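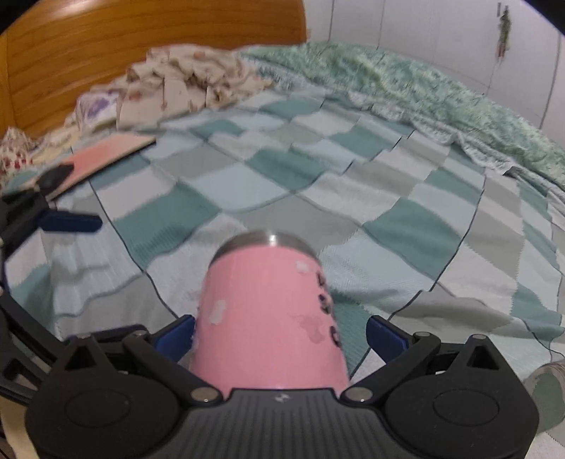

Catalog No. 18, page 7

Vidari Travel Tumbler

We've carried the Vidari in the shop since the first small batch came through, and it is still the cup we reach for on our own way out the door. If you have been hunting for an insulated tumbler that feels good in the hand, pours without dribbling and doesn't make your coffee taste like a lunchbox, read on, because we could talk about this one all day (and on a slow Saturday we do).

What it's like to use

Coffee poured at 6 in the morning is still pleasantly warm when the late crowd gets to their desks. Iced tea does even better. Fill it with ice at breakfast and you'll hear it clinking well into the afternoon! The double wall means the outside stays comfortable to hold whatever you put in it, and there's no puddle left on the nightstand or the good table.

The mouth is wide enough for regular ice cubes, a tea strainer or a whole lemon wedge, and wide enough to get a proper sponge down to the bottom. We tried a lot of narrow cups before we settled on Vidari and every one of them ended up needing a special brush.

The rim is rounded over a little, so it's nice to drink from even with the lid off. Plenty of our customers leave the lid in a drawer and use the tumbler as an everyday water cup around the house.

The lid

Vidari's slide lid comes with every tumbler. It pushes open with a thumb and has a soft click when it closes. It is splash resistant, so a bumpy drive or a quick trip up the stairs is no trouble, but please don't throw it in a backpack full of papers. For that you want the Kincaid screw lid, sold separately, which threads down tight over a thick gasket and has a carry loop on top. The Kincaid fits every Vidari we have ever sold, including the early ones with the slightly taller base.

Both lids come apart for washing. Pull the slider straight up and out, rinse it, and press it back in from the top. The gasket lifts off with a fingernail. Give it a good dry before it goes back on.

Finish and color

The colors are powder coated, with a light texture that keeps the cup from slipping when your hands are wet. Current colors are pink, slate, moss and cream. Pink was meant to be a one-season color and sold through so fast that we begged for more, and now it has a permanent spot. Moss is the newest. In the shop it looks almost gray under the lamps and then goes properly green by the window, so do take it over to the daylight before you decide.

Small color shifts between batches are normal. If you are buying a matching set, order them together and we'll pull them from the same carton.

Care

Hand wash is best for the finish. The top rack is fine now and then, though a few hundred cycles will dull the color. No bleach, no steel wool, never in the microwave. For tea stains, put a spoonful of baking soda in the bottom, fill with hot water, and leave it overnight with the lid off. Works like a charm, and it takes care of old coffee smells too.

Please don't freeze it full. Liquids expand and the seam at the base won't forgive you.

Add-ons

Kincaid screw lid, black or cream
Netska knit sleeve, wool blend, machine washable
Replacement gaskets, pack of 3
Straw and straw brush set

The Netska sleeve deserves a word of its own. It's a snug ribbed tube with a drawstring at the bottom, and it turns the tumbler into something you want to hold at a cold soccer game. It also saves the finish from car keys when the cup rides in a tote. New patterns arrive in December and the striped one always goes first.

Ordering

Tumblers ship boxed with the slide lid and one spare gasket. Orders of 6 or more can be mixed colors at the set price, just list the colors you want in the notes field. Gift wrap is brown paper and cotton string.

Returns are fine on unused cups. If a gasket ever fails, send us a note with the color of your lid and we'll put a new one in the mail.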